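Darragh Egan
October 16, 2025

Small sink, white worktop, orange wall. A thread on what I've learned from living with a very small kitchen sink, for anyone about to fit one. 1/
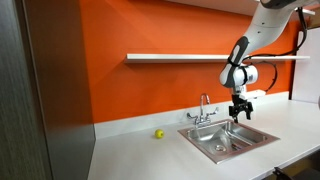

The sink and tap, with the ball on the left.

The bowl is a single square one in brushed stainless steel. I wanted a bowl and a half. There wasn't the width for it once the cupboard below had been measured, and I didn't want to lose the worktop either side. 2/

First thing to say is that you can't leave washing up in it. Two dinner plates and a saucepan and you can't get a glass under the tap. We wash as we go now. It took most of a winter to get into the habit and I still grumble about it. 3/

The tap is a tall gooseneck with a lever either side. Get the tall one. With a low spout on a bowl this size you can't fill a stockpot or rinse a baking tray. I fill the big pot on the worktop with a jug when I'm feeling lazy, but it does go under. 4/

Downside of a tall spout over a small bowl is splash. Full pressure on the back of a spoon and it's all up your front. I turned the isolating valve under the sink down a bit and that sorted most of it. Quarter turn with a flat screwdriver. 5/

Two levers or one? I like two. My sister has a single lever and I scald myself every visit. The two levers do collect limescale where they meet the body, so go round there with an old toothbrush. 6/

The rim sits slightly raised on the worktop. Mine is a drop-in, so you get a line all the way round where crumbs gather. It also means you can't sweep water straight off the counter into the bowl. If you're choosing from scratch and the budget allows, look at an undermounted one. 7/

I resealed the rim last November. Old silicone out with a plastic scraper, wipe with meths, leave it overnight, masking tape both sides, one thin bead, tape off while it's still soft. The tube I used was Pluten clear. Cost me an evening and it's held since. 8/

Cleaning brushed steel: washing up liquid and a soft cloth, always along the grain. Bicarb paste if there are tea stains. Rinse and dry with a tea towel. No wire wool, no bleach left sitting in it. Drying is the bit that makes the difference in a hard water area. 9/

For the tap I use white vinegar and water, half and half, on a cloth wrapped round the spout for 20 minutes. Rinse it well afterwards and don't leave it on longer, chrome doesn't like it. 10/

Someone always asks about the colour. It's called Pimentel and it's a bathroom and kitchen emulsion, wipeable. Two coats over white primer. It looks very strong on the first coat and I nearly went back to the shop. It throws orange into the steel as well, which I hadn't thought of and quite like. 11/

The white backsplash along the back is low. It's fine for drips. For anything cooked next to it you'd want something taller, but the hob is on the other side of the room so we left it. The wall gets a wipe once a week. 12/

White worktops: tea, turmeric and beetroot are the ones to watch. Wipe straight away. A spot of turmeric I missed took 3 goes with bicarb and still left a faint mark by the bread bin. Light scratches don't show, which surprised me. 13/

I try to keep the counter by the sink clear. Washing up liquid and brush live in the cupboard underneath, in a tub from Nollwood. Drying rack folds flat and goes down the side of the fridge. It's a faff for a week and then you stop noticing. 14/

The yellow-green ball gets to stay out. 15/

Asnakech Kahsay asked what it all came to. Sink and waste kit together were £157, from Stutico, end of line. The tap was separate and I've lost the receipt. Fitting I did myself apart from the waste, which I had done properly after my first try dripped. 16/

Last one. Before you buy, cut the bowl size out of a cardboard box and put your biggest pan in it. I didn't, and my roasting tin has to be washed one end at a time. Happy to answer questions on the sealing, less so on plumbing. 17/17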